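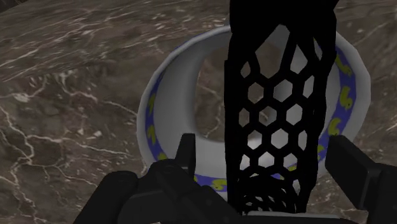 Im Grundsteuerregister stehe die Gemeindewiese am Mühlgraben zweimal, einmal beim Armenhaus und einmal bei der Ziegelei, und eines von beiden müsse falsch sein, schrieb Cukari am Freitag ins Meldeformular. Im gedruckten Ortsbuch sei die Wiese nur beim Armenhaus genannt.

Ticket: Doppelte Flurstücke im Grundsteuerregister Clistum
Bereich: Ortsarchiv online, Besitzverzeichnisse
Status: gelöst, eine Nacharbeit offen
Priorität: mittel

Fehlerbild
Die Suche nach "Mühlgraben" liefert zwei Treffer mit derselben Flurnummer und derselben Fläche, aber verschiedenen Eigentümern. Beide Treffer verweisen auf denselben Scan. Auf dem Scan steht die Wiese nur einmal, in der Spalte des Armenhauses. Die Zeile darunter gehört der Ziegelei und betrifft die Lehmgrube.

Erste Prüfung
Suchindex gelöscht und neu aufgebaut. Keine Änderung, beide Treffer sind wieder da. Der Fehler liegt also in den Daten. Andere Flurnamen aus demselben Band stichprobenweise abgefragt: "Hinterm Anger" und "Galgenacker" sind ebenfalls doppelt, "Obere Viehweide" ist in Ordnung.

Zweite Prüfung
Der Band wurde von Naqvi gescannt und abgeschrieben und als Tabelle geliefert. Die Liefertabelle habe ich mit unserem Bestand in Cilito verglichen. In der Liefertabelle kommt jede Flurnummer nur einmal vor. In Cilito sind 13 doppelt, alle aus dem hinteren Teil des Bandes. Vorn stimmt alles.

Ursache
Der Schreiber hat im Original bei Wiederholungen "dto." eingetragen, manchmal auch nur zwei Striche. Naqvi hat das so übernommen, wie es vereinbart war. Beim Einlesen löst Cilito das "dto." auf und setzt den Wert aus der Zeile darüber ein. Im hinteren Teil wechselt der Schreiber, und der neue setzt die Striche in die Spalte für den Ort und lässt die Spalte für die Flurnummer leer, wenn die Nummer erst nachgetragen werden sollte. Leere Felder hat die Einleseregel wie ein "dto." behandelt. So bekam die Lehmgrube die Nummer, den Namen und die Fläche der Wiese.

Versuch 1
Einleseregel geändert: leere Felder bleiben leer. Band auf dem Testsystem neu eingelesen. Die Doppelungen waren weg, dafür fehlten bei 11 anderen Einträgen die Ortsangaben. Auf diesen Seiten hat schon der erste Schreiber die Striche vergessen, der Ort ergibt sich dort nur aus der Überschrift. Zurückgesetzt.

Versuch 2
Regel nach Spalten getrennt. Beim Ort darf ein leeres Feld aus der Zeile darüber gefüllt werden, bei Flurnummer, Flurname und Fläche nicht. Neu eingelesen, 700 Zeilen ohne Fehlermeldung. Die Ortsangaben sind vollständig, die doppelten Nummern verschwunden. Die Lehmgrube steht jetzt ohne Nummer bei der Ziegelei, so wie im Original.

Kontrolle
Alle betroffenen Einträge einzeln gegen den Scan gelesen. Bei zweien ist die Nummer später mit Bleistift ergänzt und war nicht abgeschrieben. Von Hand nachgetragen, mit dem Vermerk "Bleistift, spätere Hand". Danach auf das Hauptsystem übernommen, Suchindex neu aufgebaut. Die Suche nach "Mühlgraben" liefert einen Treffer – Armenhaus, mit dem richtigen Scan.

Offen
Die Besitzerkarte greift auf eine eigene Kopie der Daten zu und wird erst beim nächsten Monatslauf erneuert. Bis dahin ist die Wiese dort noch in der Farbe der Ziegelei eingezeichnet. Wer die Karte zitieren will, nimmt bitte vorerst das Verzeichnis.
Außerdem ist zu prüfen, ob der Folgeband vom selben zweiten Schreiber stammt. Er ist noch nicht eingelesen und bleibt gesperrt, bis das klar ist.

Rückmeldung an Cukari ist raus, Ticket bleibt bis zum Monatslauf sichtbar.

Kommentare (4)

Gast
Danke für die Korrektur. Dann stimmt auch die Angabe im Ortsbuch, dass die Ziegelei nie Land unterhalb des Grabens hatte. Ich hatte mir das schon falsch notiert.

Gast
Betrifft das auch die Hausnummern im vorderen Teil? Bei uns steht im Verzeichnis ein Anbau, den es meines Wissens erst später gab.

Ortsarchiv Clistum
Nein, der vordere Teil ist nicht betroffen. Den Anbau bitte als eigenes Ticket melden, mit Seitenzahl, wenn möglich.

Gast
Die Lehmgrube hieß bei den Alten übrigens "das Loch". Falls der Name im Folgeband auftaucht – gemeint ist dasselbe Grundstück.

Diese Website verwendet Cookies, die für die Suche und die Anmeldung erforderlich sind. Weitere Cookies setzen wir nur mit Ihrer Zustimmung. Auswahl speichern | Alle ablehnen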